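Year-end filing check: Kurnisance campaign account
Reviewer: Genowefa Zieliński
Second reader: Bogumił Sobczak
Jan 29, 2026

1. Opening balance matches last report. OK
Comment: To the cent. Fine.

2. Every donor over the reporting limit has name, address and employer. NOT OK
Comment: 9 entries say "requested." I asked to see the request letters and got two.

3. Deposits match bank statements. PARTLY
Comment: The June statement shows $2,310. The ledger shows the same total, split across three donors whose checks no one copied. Maybe so. I'd like the copies.

4. Vendor payments have invoices. NOT OK
Comment: Druver was paid $1,051 for "outreach." Outreach to whom? The invoice is one line long.
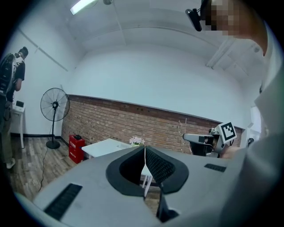
Can the campaign file on time and fix the Druver entry later?

It can file on time and amend, but the amendment has to go in with a real invoice attached, and the first version stays public.

5. In-kind gifts listed at fair value. OPEN
Comment: Witkowska lent office space and put it at $816 for the season. That looks low to me – B.S. thinks it's fair. Get a rent quote from the same block.

6. Leftover money accounted for. NOT OK
Comment: The plan says the balance goes "to charity." No charity is named. I have read that sentence in other people's filings and would not sign under it.

7. Refunds over the limit sent and cashed. OK
Comment: Sent, yes. Zukivier's was cashed the same week.

Items 2, 3, 4 and 6 go back to the campaign. Item 5 stays with B.S. until the quote comes in.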